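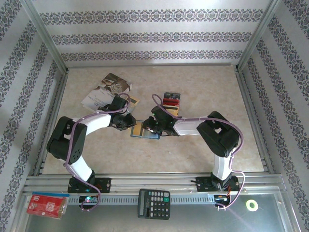

My neighbour's verdict was that a town the size of Catterall didn't need a history, let alone one in 264 pages, and I have spent a fortnight with *The Nandside Weavers' Strike* trying to prove the point wrong.

The strike itself is a good story. In December, with snow on the way, 200 women walked out of Nandside Mill over fines for talking. The owners replied by fining them for the walking. A petition went round and gathered 1,312 signatures, several in the same handwriting.

Those chapters gallop along. Then the author finds the mill's account books and we're given the price of lamp oil, twice. I now know more about lamp oil than I do about my own pension.

The women's letters are the best thing in it: rude, funny and badly spelt, and I'd have swapped the whole chapter on drainage for six more. The index is hopeless. "Strike" has one entry, and it sends you to a lightning conductor.

Jitatton Press printed 3,000 copies, which is brave. Buy one for the letters and skip from page 90 to the trial.

Three stars, and a fourth if they fix the index.

Wednesday, November 11, 2020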